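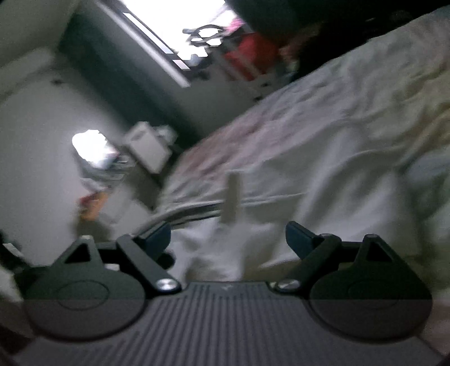 5 min read · 890 words

4. What the bed rest studies can and cannot show

4.1 The claim

Advice to rest in bed after a sudden attack of low back pain has gone in and out of favor. Our review was prompted by its return in a softer form, usually called "guided rest," in which patients are told to lie down for set periods during the first days and then to get up on a schedule. Supporters say that this version avoids the harm done by long, unplanned rest. They also say that it shortens the attack. We found the first statement plausible and the second poorly supported.

The 22 studies that met our entry rules fall into two groups. Thirteen are observational, and nine are trials in which patients were assigned to a plan. The two groups do not agree with each other. In the observational studies, people who reported following a guided rest plan also reported less pain at follow-up. In the trials the gap was small, and it shrank further when the outcome was something other than a pain score filled in by the patient.

This pattern should worry anyone who wants to recommend the plan. People who can stick to a schedule of lying down and getting up are likely to differ from people who cannot. They may have less pain to begin with, or jobs that allow it, or someone else in the house to look after the children. Most of the observational studies adjusted for age, sex and body weight. Few adjusted for work, and none that we read adjusted for help at home.

4.2 How rest was measured

The weakest point in this literature is the measurement of rest itself. In most of the studies, rest was whatever the patient wrote in a diary. Diaries were often filled in at the end of the day and sometimes at the end of the week. A patient who lay down with a laptop for an hour, got up for a call and lay down again might enter one rest period, or two, or none.

The Tavham study is better than most and still shows the problem. Patients there wore a sensor on the thigh, which can tell lying from standing with fair accuracy. It cannot tell lying on a sofa from lying in bed, and the plan under test was explicitly about bed. The authors treat all lying time as bed rest. When we reran their published table with daytime lying left out, the link between rest and recovery went away. We do not claim that our version is the right one. A result that depends on which of two reasonable definitions is used is not strong enough to carry a treatment recommendation.

The Usitz trial took the opposite approach and asked patients only whether they had "mostly followed" the plan. Nearly all said yes. That tells us that patients are polite on forms. It says very little about what they did, and the authors' per-protocol analysis, which drops the few who said no, should be set aside.

4.3 Blinding and expectation

Nobody can be blinded to whether they are lying down. Pain scores are open to expectation, and in several trials the patient leaflet for the rest group was longer and warmer in tone than the one given to the comparison group. In the Kurnside trial the rest group also received a phone call on the second morning. The comparison group did not. The paper describes this call as "supportive contact" and does not discuss it again.

Two of the nine trials used an outcome assessor who did not know which plan the patient had been given. Neither found a difference in walking distance or in days off work. We would not make too much of this, as both were small and one lost many patients before the final visit. Even so, these are the trials least open to the objections raised so far, and they are the ones with the least to offer the guided rest argument.

We scored each paper with the Qureshi checklist, which gives separate marks for assignment, measurement, dropout and reporting. We have doubts about adding such marks into one total — a paper can score well by describing its faults clearly — so we give the four marks separately in the supplement. Measurement was the lowest in most of the papers.

4.4 The place where rest happens

The setting gets little attention in the papers, although it is the one thing that every version of the plan has in common. Several describe a "suitable rest environment" and leave it there. Mattress firmness, pillow use, room light and the height of the bed all vary from home to home, and a patient with back pain may find getting out of a low bed the worst part of the day. If setting matters, then the plan tested in one study is not the plan tested in the next. If it does not matter, the leaflets should stop telling patients to buy things.

The only paper to compare firm and soft mattresses did so by asking patients which they thought they owned. We could do nothing with these data and left them out of the main tables.

Figure 1. An unmade bed in a dimly lit room. 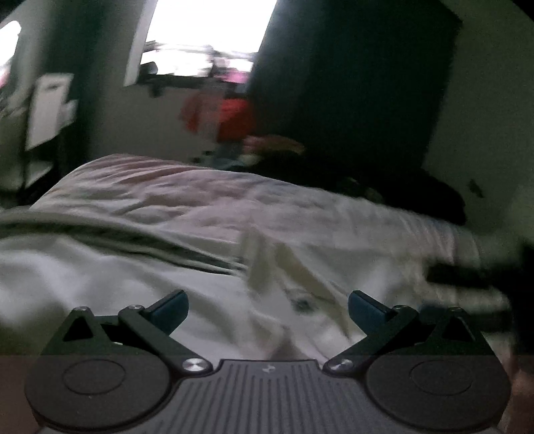
4.5 Harms

Harms were reported unevenly. Some papers state that there were none without saying how they looked. Others list stiffness, poor sleep and low mood but do not break them down by group. The Kurnside authors recorded poor sleep in both groups and put it down to pain. That may be so, but spending part of the day in bed is an obvious rival explanation, and their own sleep diary could have been used to test it.

For now, we see no good reason to tell a patient who feels better lying down for a short while to stay on their feet. We also see no good reason to hand that patient a timetable. A further trial would be worth running only if it measured time in bed directly, gave both groups the same amount of contact with staff, and named a main outcome other than a pain score before the first patient was enrolled.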